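About Wenico

Published November 3, 2023 by the Wenico team
Reading time: 4 min

Wenico is a robotics research company. We work on one problem: teaching two-armed robots to handle ordinary lab glassware from human demonstrations, without a separate program for every beaker and dish.

The company started as a side project at Trerkham, an instrument maker that wanted its sample preparation bench automated. The first version used fixed positions. It worked as long as every item stood where the program expected it, and it failed when somebody moved a dish by the width of a finger. We dropped that approach and began recording demonstrations instead.

How the method works

An operator guides both arms through a short bench task, such as picking up a beaker, pouring from it, or moving a tool out of the way. The cameras and the joint sensors record together. We call the recording and training software Soseo. It cuts each demonstration into short segments, and a policy is trained to predict the next small motion of both arms from the camera views and the current joint positions.

Glass is the hard part. A depth sensor often reads straight through it, so Soseo uses color images only. The view from the wrist matters most once the fingers are close, and we keep it at full resolution during training.
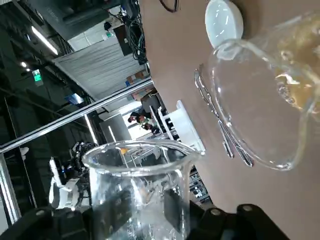
Wrist camera view with a glass beaker in the gripper.

We also change the layout between demonstrations. Items are moved, turned, laid on their sides or swapped for others of a different size. Early on we kept the table tidy and got a policy that could only work at a tidy table. The current rule is that no two demonstrations in a row use the same layout.

What we have found so far

The current set holds 2665 demonstrations covering 14 bench tasks. We trained one policy on the full set and a second on 1407 of the same demonstrations, chosen so that the layouts differed as much as possible. The two performed nearly the same on layouts they had not seen before. For our tasks, variety in the layout counted for more than the size of the set. Results were weaker for pouring, where the smaller set fell behind, and we are still working on that.

Removing the wrist views hurt every task that involved clear glass. Removing the fixed view hurt mostly the tasks where the two arms have to share the middle of the table.
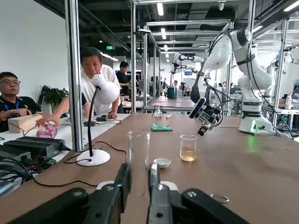 Can the method be used with other robot arms?
It can, provided the arms report joint positions and have a camera at each wrist. Expect to record new demonstrations, as a policy trained on one model of arm does not carry over well to another.

Where we work

Our robot benches are at the Furnival site, in an open hall. People walk past, talk and work at the next bench while recording is going on. We leave the overhead lights as they are and do not screen off the tables. A policy that needs a dark, quiet room would be of little use to the labs we work with.

Each fixed view takes in most of the tabletop, and both grippers should be able to reach the middle of it. Before a session the operator checks this by hand and adjusts the starting pose of the arms if needed.

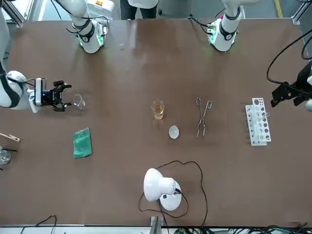
After that the session runs in blocks, with a break between them, and the layout is changed at the start of each block as well as during it. Operators mark a demonstration as failed when an item slips or tips over. Failed demonstrations are kept but stored separately. We are testing whether they can help a policy recognize that something has gone wrong and try again.

Working with us

We run joint projects with labs that have a bench task they repeat many times a day. A first project normally lasts 5 months and covers a single task. If you have something in mind, send us a short written account of the steps and a list of the glassware involved.

Contact: Wenico, Furnival site, front desk | © 2023 Wenico. All rights reserved. | Back to top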